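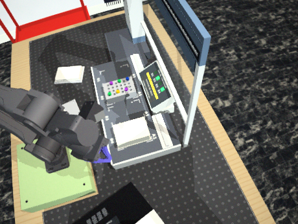 Cell 4, simulated layout: arm, task board and control display.

# Bench cell check — simulation model before release

Site: Cundeck. Model set: Korkino, October build. Check the model first, then the physical bench. Mark each line OK, NOT OK or N/A. A NOT OK in section 1 or 2 stops the release.

## 1. Base and mounting

- [x] Base plate lies flat on the mat, no gap or overlap in the model. **OK**
- [x] Bolt holes present near the plate corners. **OK**
- [ ] Bolt torque entered in the cell record. **NOT OK** — field blank. The Werkotmont mounting sheet gives the value; copy it across, do not estimate.
- [x] Pedestal flange seated on the plate. **OK**

## 2. Reach and clearance

- [x] Forearm clears the task board through the full stored path. **OK**
- [ ] Small grey block between the arm and the left edge of the board. **NOT OK** — it sits partly under the forearm and is not in the collision list. Add it or remove it from the model.
- [x] Gripper fingers clear the lower edge of the board at the start pose. **OK**, minimum gap set to 20 mm.
- [ ] White frame to the right of the board entered as a fixed obstacle. **NOT OK** — the posts are entered, the rail strip below the display is missing. Same fault as the last build.
- [x] Speed limit applied inside the board area. **OK**

## 3. Task board and parts

- [x] Board position matches the mat grid reference. **OK**
- [x] Peg block square to the board, rotation error below 2 degrees. **OK**
- [x] Peg colours match the Keane parts list: two purple, two green, one blue, one yellow. **OK**
- [x] Peg order, back row from left: purple, green, blue. Front row: green, yellow, purple. **OK**
- [ ] White box on the lower part of the board. **NOT OK** — lid is slightly raised. State in the record whether this is the intended start position. If it is not, reset the lid and repeat section 2.

## 4. Controls and display

- [x] Display faces the work area and is not hidden by the arm at the start pose. **OK**
- [ ] Function of each of the four green buttons listed in the cell record. **NOT OK** — two listed, two blank.
- [x] Stop command halts the arm from any point on the path. **OK**, tested at 90% of set speed.
- [ ] Black box with white keys at the near side of the mat fixed in position. **N/A** in the model. Check on the physical bench.

## 5. Surroundings

- [ ] Stack of white sheets on the mat behind the arm. **NOT OK** — no loose items on the mat inside the reach limit. Delete from the model.
- [x] Red frame beyond the table edge lies outside the reach limit. **OK**

## Result

Not released. Correct the open lines in sections 1 and 2, then run the stored path again from the start pose. Sections 3 to 5 may be closed on the same run. A pass in simulation does not replace the check on the physical bench — both records are kept under the same build name.

Recheck: Friday.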